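Sunday on the snack table

Sun 7 February

So I spent most of this weekend making two robot arms sell snacks, or at least pretend to, and my shoulders are telling me all about it. If you've been reading for a while you know I got pulled into the Jundano project last May, back when it was mostly a slide deck and a very long spreadsheet. Well, it's a table now! A real one, with real food on it, and I'm one of the people who shows the robot what to do with the food.

The way we do it is by remote control. I stand behind the table with a handle in each hand (the guys at Hellar make them, and they are much better than the ones we had in the fall), and whatever my hands do, the arms do. I squeeze, the gripper squeezes. I sneeze, and, well, you don't want to sneeze. Every run gets recorded from start to finish, and after enough of them the training software tries to work out what I was up to.

The task this week was filling an order. Somebody wants a snack and a drink, so you find the right thing, pick it up, put it on the tray in the middle and get your arms out of the way. My target was 60 clean runs for the whole weekend. I was sure I'd have them by lunch on the first day. Ha.

What slows you down is that every item wants to be held differently. The candy bars are the ones I dreaded and they've turned into my favorites. They lie flat, so you come in from above with the fingers turned across the bar, go down until you're nearly touching the shelf, and close slowly. Too fast and the wrapper shoots out like a watermelon seed. The rice crackers are in clear packaging and I still can't judge where the plastic stops and the cracker begins. I broke a lot of crackers. (I ate a lot of broken crackers.)

Soda bottles are a whole other thing. I grab them high, just under the cap, and lift straight up until they're clear of the rack before I even think about moving sideways. The first day I kept cutting that corner, since it's what I'd do with my own hand, and I clipped the bottle next door 3 times in a row. You lose so much when you can't feel anything! With my own fingers I'd know I was brushing something and ease off. With the handles I get nothing but what I can see, so I've gotten into the habit of leaning way over to the left like I'm trying to read a bus timetable.

And the sandwich. Oh, the sandwich. It's soft, it's pointy, and if you pinch it by the cut edge the filling comes out. I ended up using both arms, one to steady the basket and one to slide a finger underneath and tip the thing up before gripping. It looks fussy but it's the first method that worked more than once, and I got a nice little streak going with it before I got cocky.

Something I've changed my mind on: I used to throw out any run with a fumble in it. I wanted everything smooth. Then I read through the notes from the Letero people, who did a similar setup with bakery trays, and they keep the runs where the operator misses, backs up and tries again, as long as it ends well. Their thinking is that the robot is going to miss too, so it had better have seen somebody recover. I went back through my rejects and rescued a bunch. I do still toss the ones where I just sat there dithering. A robot that has learned to dither from me is not something I want on my conscience.

The other thing is breaks. I do 90 minutes and then I walk around the building, no exceptions. Past that point my grips get lazy and I start setting things down half off the tray, and I don't notice until I watch the recordings back.

We also move stuff between runs, which is boring and takes forever. Bars swap places, the sandwich gets turned, the cookies go to a different end of the shelf. The Marciniak demo we all went to see last year fell apart the second a visitor nudged a cup, and I think about that cup every single time I'm tempted to leave the table as it is.

Final tally when I put the handles down this afternoon was 2 short of my target. I could've stayed and done them, but I was hungry for something that wasn't a rice cracker. Next weekend I want to try the foil containers, which I've been putting off because the lids crinkle the moment you look at them, and I have a half-baked idea about carrying them from underneath with both grippers. If you've done anything like that with soft lids, leave me a comment, I'd love to hear how you held them.
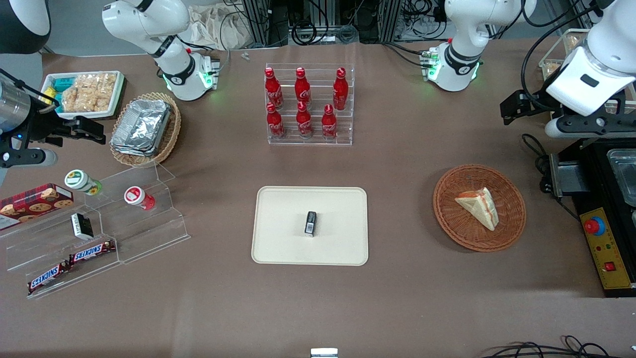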